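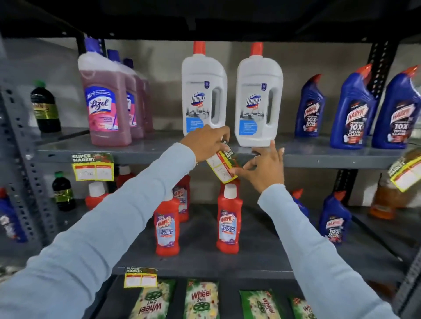

Fig. 9. Price tag at the front edge of a middle shelf, floor cleaner behind.

4. Setting up shelf locations in Jesix Stock

Before you can count or reorder anything, each shelf in the shop needs a location code. The code tells the program where an item lives, and it is printed on the pick list and the count sheet. Set up your locations before you import the product file. Products imported first will go into location 1003 (Unplaced) and have to be moved one at a time.

You need manager rights for this section. If the Locations menu is greyed out, see section 2.

4.1 Adding a location

1. Open Settings, then Locations.
2. Press New. A blank line appears at the foot of the list.
3. Type the aisle, the bay and the shelf, with a full stop between each. Shelves are numbered from the bottom up.
4. Choose a type: Sales floor, Back room or Outdoor.
5. Press Save. The line turns from grey to black.

Note: Codes may be up to 9 characters long, including the full stops. Spaces are removed when you save.

4.2 Linking products to a location

1. Open the location and press Add products.
2. Scan the barcode, or type the first few letters of the name.
3. Enter the shelf capacity. Count only what fits in a single layer from front to back, unless the item is made to be stacked.
4. Enter the reorder point. Leave it blank if you order the item by hand.
5. Press Done.

A product may be linked to more than one location. The first one you enter is the home location — the pick list always sends staff there first. To change it, drag another line to the top.

Caution: Deleting a location also deletes its reorder points. They can't be brought back from the Undo menu. If a bay is only out of use for a while, set it to Resting.

4.3 Shelf prices

The program keeps one shelf price for each product. Shops with handwritten tags should tick Manual tags under Settings, Prices. A price change then adds the item to the Tags to Write list, sorted by location, and it stays there until you mark it as done.

1. Print the Tags to Write list before opening.
2. Write the new tags and change them bay by bay.
3. Mark each line as done. The till does not wait for this step, so finish the list the same morning.

Message 629 means that two locations share the same code. Rename one of them and save again.

4.4 Moving from Kumisum

Old Kumisum files hold up to 52 bays each. Export each file separately and import them in order. Section 7 covers the export settings.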